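Support > Petek Mail > Resolved tickets

Shared calendar stops syncing after mailbox move
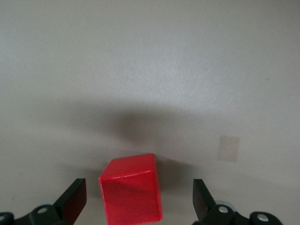 Nataša Berisha
Second-line support, Treltden

2 min read

Opened November 6, 2021. Reported by Boris Jurić, Brastilthorpe office. Priority: normal.

Problem: The shared calendar "Girar bookings" shows old entries in the desktop client. The web client is correct. New bookings made on the desktop stay in the outbox with error 600.

Checked first:
- Password and license are fine.
- Same fault on a second PC, so not the local profile.
- Server log shows a sync request every five minutes, each one refused.

Tried: Removed and re-added the calendar. It loaded about 200 entries and stopped. Cleared the cache and got the same result.

Cause: The mailbox was moved to the new server in February, but the calendar share still had the old server path. The old server was left on as a relay until this week, which hid the problem.

Fix: Deleted the share on the server, created it again under the new path, and sent Boris a new invitation. He accepted it in the web client first, then restarted the desktop client. All entries came down and the stuck bookings went out.

Left open for 24 hours. Boris confirmed no more errors. Two other shares have the old path and are on a separate ticket.

Status: closed.

We use cookies to keep you signed in. Accept | Settings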